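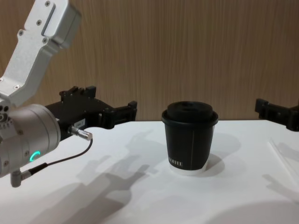

Two-arm bench cell with a lidded paper cup between the grippers. The new guideline covers tabletop work with light, deformable objects.

Asanik publishes bench guideline for two-arm handling of cups and other light containers

12 Mar 2023

Asanik has released the first full edition of its bench guideline for robot arms that handle light containers on a tabletop. The document applies to cells in which two arms share one work surface and both are fitted with parallel grippers. It replaces a draft that was circulated to member labs in January.

The guideline is voluntary. Labs that wish to cite it in a test report must meet all of the mandatory clauses and list any optional clauses they have left out. Partial conformance may not be claimed.

Most of the text deals with the shared zone, defined as the part of the table that both grippers can reach without moving the arm bases. Only one gripper may close on an object in the shared zone at a time unless the task is declared in advance as a two-handed task. The second arm must either hold position or retreat to a parked pose outside the shared zone. Holding position is allowed only if the controller monitors both arms against a single clock.

Approach paths are treated in a separate clause. For upright containers, the default is a level approach with the fingers open and their centerline below the rim of the lid. Closing on the lid is prohibited during transport moves, whether or not the lid is taped. Approach from above is permitted for empty containers with no lid.

Grip force is to be set for each object type and recorded before the first trial. The draft had allowed force to be tuned during a run, a provision several labs objected to on the grounds that results could not be compared afterward. Under the new text, a change in force ends the run and starts a new one.

"A paper cup is a poor object to learn force limits on, and it is the object everybody uses," said Leonora Ocampo, who edited the guideline. "The wall gives way well before the fingers report anything unusual. We wanted the limit written down first and left alone."

The trial data behind the force clause came from the bench group at Ghumman, which ran 800 grasps on lidded cups at a fixed force and a further 800 with tuning allowed. Of the tuned grasps, 579 were made at a force different from the one entered in the log. The group did not publish a failure rate for either set, and the guideline does not set one.

Cable routing has been moved from an appendix to the mandatory section. Gripper cables must be secured so that no loop can fall below the lower edge of the fingers at any point in the declared motion range. A loop between gripper and wrist is acceptable if it is long enough for full wrist rotation and cannot reach the object. Connectors are to be checked by hand at the start of each shift and after any contact event.

Other mandatory clauses include the following:

The work surface must be matte and of a single color across the shared zone. Markings used for calibration may remain if they are listed in the report.

Lighting must be described, including whether the arms cast shadows on the object during approach. Labs using vision-based grasping must keep the same lighting for all trials in a set.

Each arm must have a status indicator visible from the operator's position. The meaning of each indicator color must be posted at the cell.

Liquids are excluded from the first edition. Containers may be weighted with dry fill, and the fill weight must be stated.

Dwayne Yazzie, who manages the test floor at Vodlow, said the surface and lighting clauses would take the most time to meet. Vodlow has two cells with printed table mats that will have to be replaced. He said the shared-zone clause matched what the company was already doing, except that its parked pose for the second arm was too close to the table center.

Stoltitz, which supplies control software to several member labs, said it would add a logging template for the force and lighting fields. It gave no release date. Labs may use their own format in the meantime, provided the fields appear in the order given in the guideline.

Run logs must be kept until 1000 further runs have been completed on the same cell, or until the cell is taken out of service. Logs from cells that used the draft remain valid but must be marked as draft edition.

Comments on the first edition should cite the clause number and be sent to the editor in writing. Requests to bring handled mugs into scope have been received and are held over for the second edition.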